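Grocery Store Soap: Your Questions, My Very Long Answers

By Yatziri Zavala
Last updated 2021-10-21

Ever since I wrote about bringing home a suitcase of bar soap from a trip, my inbox has been full of soap questions, and I couldn't be happier. I've tried to put the ones I get most often in one spot. If yours is missing, there's a note at the bottom on how to reach me.

Why do you buy soap at the supermarket when you travel?

Because it's what people there wash with! A gift shop will sell you a lovely bar with a ribbon on it, and I've bought plenty of those too, but the supermarket aisle is where you find the scents that never make it to my side of the world. Pomegranate, sunflower, osmanthus, ginger, rice, goat's milk with just about anything. Bars are also cheap and small, and they can't leak on your sweaters. I used to bring back tea for everybody and now I bring back soap.

Where in the store should I look?

Start with household cleaning and keep walking. In a lot of stores the bath soap is right up against the detergent, so people give up too early when they see the big jugs. Check the low shelves and the ends of the row. I've also found good bars next to the toothpaste, and once (in a tiny place, one register) on top of the freezer.

How do you choose when you can't read the label?

Fruit pictures help more than you'd think. If there's a pomegranate on the wrapper, the maker wants you to think of pomegranate, and you can take it from there. A lot of packages carry a line or two of English as well, so turn the bar around and look at every side. For the rest I use a translation app on my phone. It's slow on shiny paper and it comes up with wonderful nonsense, but it usually gets the word for soap right, and that's the word you want. You really don't want to wash your face with a laundry bar.

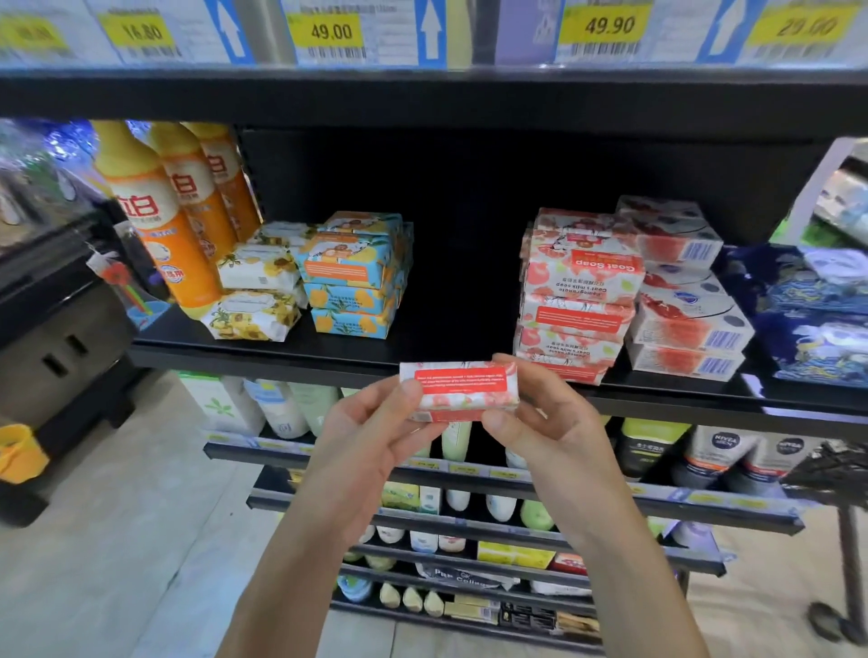
Pomegranate soap in its wrapper, with more of the pomegranate goat's milk kind stacked on the shelf.

What's the difference between a laundry bar and a bath bar?

Laundry bars are made for fabric. They're often bigger, harder and harsher, and they're fantastic on shirt collars. Bath bars are made for skin and tend to be smaller and individually wrapped. When the package shows a shirt or a washing tub, I take it as a laundry bar and it goes in my stain kit. When it shows fruit, flowers or milk, I still check the wording before it goes anywhere near me, as there are laundry bars with lemons on them (ask me how I found out).

Does goat's milk soap smell like goat?

No! I get this one constantly. None of the bars I've used had any barnyard smell at all. The plain ones smell a little creamy, sort of like clean cotton, and the fruit ones smell like the fruit or at least like the candy version of it. I like goat's milk bars for the lather, which is thick and a bit silky. Some people find them gentler too. I have fairly dry hands and I'm fond of them, but skin is personal, so try one bar before you fill a basket.

And pomegranate? Is it very sweet?

It depends so much on the bar. My favorite was tart and a little woody, and it made the whole bathroom smell good for a week. Another one was pure bubblegum. My niece adored it and I moved it to the guest sink. If the wrapper is thin paper you can usually get a good sniff through it. Boxes are harder, though the seam at the end of the flap gives you something.

Is it rude to sniff soap in the store?

I hope not, I've been doing it for years. Hold the bar a little way from your nose, leave the wrapper closed and put it back on the stack it came from. Please don't peel up a corner. Whoever buys it next deserves a clean one.

How do you know you've matched the price to the right bar?

Price labels can run along the top or the bottom edge of a shelf, and when the stacks are packed in tight it's easy to read your neighbor's. I match the product name on the label to the name on the wrapper, character by character if I have to. It feels silly for the first minute and then it's kind of a fun puzzle. If I still can't tell, I take one bar to the register and ask.

How many bars do you own right now?

I counted in August for this page: 115. That includes the laundry bars and a few slivers I'm sentimental about. My rule is no more than 20 new ones per trip, and I've kept to it once.

How do you store them all?

Wrapped, in shoeboxes, on a closet shelf with the door open a crack so the air can move. Paper wrappers are fine for storage. Plastic film traps damp where I live, so I slit one end. Keep strong scents in their own box or everything you own will end up smelling of the sunflower one. Boxed bars are easy to stack, and if you set them with the printed end facing out you can find what you want without digging.

Do they go bad?

They fade more than they spoil. A bar left for years loses its scent from the outside in, so a few washes can wake it up again. If you see orange spots and it smells like old cooking oil, it has turned, and I'd toss it. I try to use the oldest ones first. I'm bad at it.

What do you do with the wrappers?

Save them! I open them at the glued seam with a butter knife, press them flat in a heavy book for 10 days and slip them into a binder with clear pockets. I write the scent and the city on the back in pencil. Plenty of collectors keep only the paper and give the soap away, which means friends of wrapper collectors have very nice bathrooms.

What's your everyday soap dish?

I have a slatted Bistgate dish by the kitchen sink and a plain Hesis one in the shower. Any dish works if water can drain out of it. A goat's milk bar sitting in a puddle turns to pudding by Friday.

Can I send you soap, or swap?

Yes, yes, yes. The swap list lives on Clerkero, under the group name Montes Soap Swap. Wrapped bars only, please, and write the scent on the outside of a padded envelope so I can try to guess before I open it and then see how wrong I was. If you only have a question, leave it in the comments there and I'll add it to this page the next time I update.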